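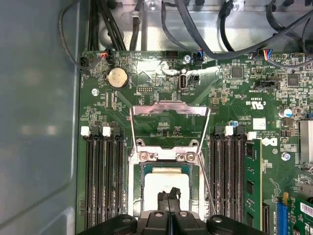
桌上型電腦整修線要進機械手臂，做了很多年的同事該怎麼安排？

Tien-fu Tsao　發表於 2018年8月22日
分類：職場與工作環境 ＞ 自動化

各位前輩好，第一次在這個版發文，如果問題太長請多包涵，我這個人講話本來就繞，打字也一樣。

我在 Gernau 做事，公司不大，收企業汰換下來的桌上型電腦，拆開、清灰、換零件、測試，裝回去之後賣給學校和小公司。整修課加上我一共23個人，有幾位比我還早進來，手上功夫是真的好，主機板上哪根腳有一點點歪，側著光看一眼就知道。我是從現場升上來當課長的，自己也坐過好幾年的工作檯，所以這次的事情我夾在中間，心裡不太踏實。

事情是這樣的。公司從今年一月開始跟設備商談，打算在主機內部作業那一段放機械手臂，系統叫 Skestadik，腕部帶一顆小攝影機，夾爪兩指。第一階段要它做的是記憶體的插拔和處理器的取放，散熱膏還是人來擦、人來塗。老闆的說法是人力不會減，只是「重新配置」，這四個字一出來，休息室那天就安靜得很，連平常最愛開玩笑的那幾位都低頭吃便當。

我自己對機器沒有成見，剛開始還滿期待的。拆處理器這件事做多了，手指真的會不舒服，壓桿要一直扳，散熱器有時候黏得死緊，冬天更難拔。有同事下班之後要泡熱水才能握筆。這種活如果機器願意幫忙扛一部分，我舉雙手贊成。

可是試機這兩個禮拜下來，我看到幾件事情，越看越不知道該怎麼辦，所以想請教有經驗的人：

先說人的部分。現在手臂旁邊固定要站一個人，它夾不起來或者認不出位置就停下來，等人去處理，按一下繼續。我排了一位大姐去站，她做整修十幾年了，站了三天跟我說，課長，我覺得我變成按鈕的了。這句話我一直放在心上。她的手是我們這裡最穩的，可是現在一天裡面大部分時間在等。

再來是線束。我們收進來的機器什麼牌子都有，機殼裡面的線走法千奇百怪，有的繞一大圈，有的橫在板子上方。人伸手進去，手背順便一撥就過去了，根本不會意識到自己做了這個動作。手臂不會撥，所以現在變成前一站的人要先幫它把線整理好、用魔鬼氈綁開。那前一站的工時就多出來了，可是報表上沒有這一欄，數字看起來就是前站變慢、手臂那站變快。前站的同事當然不服氣，換成我也不服氣。

還有薪水。我們原本的獎金是照台數算，一個人一天做幾台清清楚楚。現在手臂插在中間，台數要算誰的？站在旁邊的人算不算？綁線的人算不算？人資請我「先提一個版本」，我提了兩個晚上，紙揉掉好幾張。

最後是我自己的私心。新進的年輕同事本來都是從插拔記憶體開始學的，因為這個最不容易弄壞東西，學著學著手感就有了，之後才讓他碰處理器腳座。如果這一段都給機器做了，以後新人要從哪裡開始？等老同事退休，腳座彎針誰來救？

我知道這裡有些版友待過導入自動化的工廠，也有人自己就是在旁邊顧機器的，想聽聽你們那邊是怎麼走過來的。哪怕只回答其中一點也好，先謝謝大家。（對了，請不要叫我換工作，上次在別的版問事情，底下一半的人都叫我換工作。）

Szu-yu Fung
回覆

Tien-fu 你好，看你的文章看到大姐那句話，我把手上的茶放下來了，因為我當年也聽過幾乎一樣的話，只是講的人是我師傅。

我以前在 Ludomance 的維修廠待過，我們修的是遊戲機台裡面的控制主機，跟你們的東西有點像，也是開殼、拔卡、換板子，也進過手臂。我先在線上，後來做生產管理，兩邊的椅子都坐過，所以我把我記得的慢慢講，你挑用得上的拿去，用不上的就當聽老人家聊天。

站在旁邊等的那個位子，我們一開始也是固定排人，而且跟你一樣，想說找手最穩的去顧最放心。結果做了兩個月，師傅跟我說他想調去倉庫。我那時候很年輕，還傻傻地問他是不是腰不好。後來我們改成輪站，每個人顧半天，另外半天回自己的工作檯，而且顧機器的人手邊一定要有一件真的工作，像是檢查腳座、清接點，放在伸手就到的地方，機器叫了再轉過去。光是這樣氣氛就差很多。人坐在那裡等一台機器出錯，那種累跟做事的累不一樣，回家連話都不想講。

不過輪站有一件事要小心，就是機器停下來的時候，到底誰有權力決定「這一台不給它做了」。我們剛開始規定要找工程師，工程師在另外一棟樓，大家就在那裡等，等到後來有人偷偷把主機抽出來自己裝，裝完再放回去，紀錄上看起來還是機器做的。你看，這樣數字就髒掉了，工程師以為機器很順，現場的人多做了工作又沒有人知道。後來改成顧站的人自己判斷，停兩次就可以退出來走人工，貼一張黃單子寫原因就好，字醜沒關係，注音也可以。那疊黃單子後來比任何報告都有用，你之後跟設備商談，手上有沒有這疊東西，人家對你講話的口氣都不同。

說到這個就要講你的線束問題。我建議你下禮拜就做，不用等誰批准：找一個計時器，請前一站的同事把「幫手臂整理線」的時間單獨記下來，記一個禮拜。不要用估的，估的拿去開會一定會被打折。我們那時候記了118台，算出來每一台平均多花的時間，剛好把手臂那一站省下來的吃掉一大半。我把紙放到廠長桌上，他看了很久，問我這個是誰叫我記的，我說沒有人叫我記。（那天我回到座位手還在抖，現在講起來好像很威風，當時根本不是那麼一回事。）後來廠長同意在報表上多開一欄，叫做「前置整理」，前站的人才覺得自己的工作有被看到。欄位名字聽起來很無聊，可是對他們來說很要緊。

另外你們收進來的機器品牌雜，這一點比我們辛苦，我們至少機台型號是固定的。你可以想想看要不要先分流，板子上方比較空、線比較乖的機種才送手臂，線多的、形狀怪的直接走人工。分流誰來做呢？我會讓那位大姐做。她一開蓋看一眼就知道這台好不好弄，這種判斷機器目前給不了你，工程師也給不了你。而且分流的標準要請她寫下來，寫的時候算她的工時，不要叫她利用下班時間寫，這個我們犯過錯，到現在想到還是過意不去。

獎金我比較沒有漂亮的答案。我們試過把手臂站的台數平均分給前後兩站，吵；試過顧站的人領固定津貼，也吵，因為大家都想去顧或者都不想去顧，看那一天機器乖不乖。最後用的辦法是整條線一起算，另外轉換期間保底，誰都不會領得比導入之前少。保底那一段公司是要出錢的，你要幫他們爭取，而且要白紙黑字寫清楚保到什麼時候，口頭說「不會虧待大家」是沒有用的，主管換人就沒了。我記得財務那邊一開始只肯給很短，後來是把離職一個老手要花多少時間才補得起來算給他們看，他們才鬆口。

至於新人從哪裡學起，我覺得你會想到這一題，表示你是很好的課長，真的。我們當時沒有想到，是過了一年多才發現，有一次停電之後手臂要重新校正，整個下午走人工，結果新來的孩子裡面有人從來沒有自己插過記憶體，兩邊的卡榫沒扣到底就送去測試，一排都不開機。我沒有罵他，沒有教過的東西怎麼罵。後來我們每個禮拜挑一個下午把手臂關掉，全線走人工，老的帶新的，報廢的板子拿來給他們練腳座，壞了就壞了。上面的人起初覺得浪費產能，可是那個下午變成大家最喜歡的時段，會聊天，會比誰快，有人還帶滷味來。（滷味後來被禁了，油會沾到接點，這個怪我沒有先講。）

最後囉嗦一句。「重新配置」那四個字，你最好請老闆當面跟大家講白一點，是誰、去哪裡、什麼時候、不願意的話怎麼辦。他要是還不知道，就請他說還不知道，什麼時候會知道。你夾在中間，最怕的是你替他講了好聽的話，後來沒有兌現，大家記得的是你。

有進展再上來說一聲，我會來看。

Wan
回覆

我就是顧機器的那個。待的地方做筆電，不是桌機，給你參考。

顧站不要太長，我們排兩小時就換，超過了我會開始放空，它叫了我也沒聽到。

警示音請設備商換掉，或者至少讓現場自己選。我們那個聲音我在家裡聽到微波爐都會站起來。

還有椅子。設備商畫圖的時候都畫一個人站在那裡，沒有畫椅子。你去要一張可以調高低的，要兩張更好，旁邊教新人用。

獎金我不懂，我領月薪。

Tien-fu Tsao
回覆 Szu-yu Fung、Wan

謝謝兩位，我昨天晚上看完又從頭看了一遍，還印了一份帶來上班（印的時候被人資看到，她也拿了一份走）。

先跟你們報告，計時的事情今天早上就開始了。我本來擔心前站的同事會覺得我在監視他們，所以開工前先站在那裡講了好一會兒，說這個是要拿去幫大家講話用的，結果有人說，課長你早就該記了。他們還自己做了一張表，比我設計的好，連線是綁開的還是拔掉再插回去都分開寫。目前才記了將近30台，我不敢下什麼結論，不過有幾款窄機殼的時間一看就特別長，Szu-yu 說的分流應該會從那幾款開始。

大姐那邊我也去談了。我問她願不願意來定哪些機種走手臂、哪些走人工，她沒有馬上答應，說要想一想，怕以後分錯了算她的。我覺得她擔心得有道理，所以跟她講好，頭一個月分錯都算我的，單子上簽我的名字。她說那她考慮到禮拜五。中午我經過她的檯子，她已經在一張廢紙背面寫機種了，我裝作沒看到。

輪站的班表我排了一版，先照 Wan 說的兩小時換一次，可是我們檯子之間有點距離，換來換去東西要收，可能要試過才知道是兩小時好還是半天好。椅子已經去要了，總務問我要椅子做什麼，我說坐。警示音還在問設備商，他們說要回去確認，這句話我這個月聽很多次了。

關掉手臂的那個下午，老闆沒有說不行，說等產量穩定再談。Szu-yu，想再請教你，你們當初是怎麼讓上面點頭的？是真的等到那次停電出事之後才同意，還是之前就有談過？我很怕要等到出事才有得談。另外保底那份文件，如果你還記得大概寫了哪幾條，不用原文，講個意思給我就好，我想拿去跟人資一起討論。

Szu-yu Fung
回覆 Tien-fu Tsao

看到大姐在廢紙背面寫機種，我笑了好久，你千萬繼續裝作沒看到。

那個下午，我們是出了事才談成的，之前我提過一次，被一句「產能」就打回來。所以我會建議你不要去談一整個下午，先談一個小時，名目叫做「手臂停機時的人工備援演練」。聽起來有點官樣，可是主管聽到備援兩個字通常比較容易點頭，畢竟機器總有要保養的時候，人工那一套本來就得有人會。先做起來，把新人練習前後的測試不良記一記，拿著紀錄再去要長一點的時間。

保底的文件我記得的意思有這些：以導入前一段時間的平均獎金當底，旺季淡季都要算進去，不要只拿淡季來平均；因為設備停機、校正、等料造成的台數減少，不扣人；調站的人原本的職等和津貼不動；期滿之前要先開會檢討，沒有開會就自動延下去。最後這一條是當時一位很會看合約的同事堅持要加的，我原本嫌他囉嗦，後來真的有一次大家忙到忘記開會，就靠這一條。

還有，期限不要訂在過年前後，那時候大家心情浮動，會議也約不到人。你先跟人資坐下來把草稿弄出來，有卡住的地方再貼上來，我這幾天晚上都在。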